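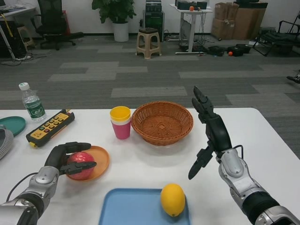
Will it take my Saturday shifts or my whole job? Ebony Donnelly asked me that at the coffee machine, and I didn't have a good answer, so I promised I'd put what I know in the newsletter.

So, hello from the robot corner! For those of you on the Clustwood site who only get the rumors: we've been trying out a two-armed setup for the fruit line, the part of Nimton where people stand for a whole shift moving apples and lemons into baskets and trays. I've done that job. I did it for two Decembers in a row and my shoulders still remember (gift basket season, if you weren't here for it, is a lot).

The arms practice on an ordinary table with ordinary stuff - plates, a wicker basket, a couple of plastic cups, an apple, a lemon. A person picks the fruit and decides where it should go, and then we write down how it went. My log has 185 tries in it so far. I won't pretend they're all pretty. Apples I feel pretty good about. Lemons are fussier with that pointy end, and Spyros Dumitrescu wants a whole separate page for them, which he can write himself.

What changes for people? As I understand it, the plan from upstairs is that the 17 of us on packing stay 17. The lifting and placing goes to the arms first, on the early shift, and whoever was on that spot moves to checking fruit, tying ribbons, or looking after the arms. Looking after them comes with training, 90 minutes a week on paid time, and you don't need to know any programming. I sure didn't! Most of what I've learned is when to stop the thing and how to set the table up again the same way as before.

I do have worries, and I've said so in meetings. The pace is one. If the arms get quicker, will everyone next to them be expected to speed up too? I'd like that in writing before December, and I've asked for it.
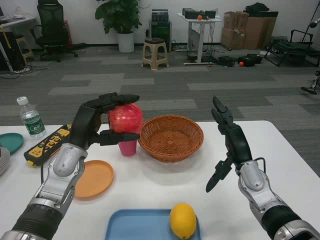 Pay is what I want to hear about, Spyros wrote back when I passed the draft around, and he's right that I'd skipped it. If I'm minding a machine and packing as well, he said, that's two jobs on one badge.

I took that to the shift leads. The answer I got is that the minding role will have its own pay step, but the number isn't set yet. I'll print it as soon as I have it.

Meanwhile, pomegranates are on the practice list now, so if you have opinions on how they ought to be held (I know the Radulović order people do), come find me after lunch. Training sign-up is on the board by the lockers, and it closes 16/10/2020.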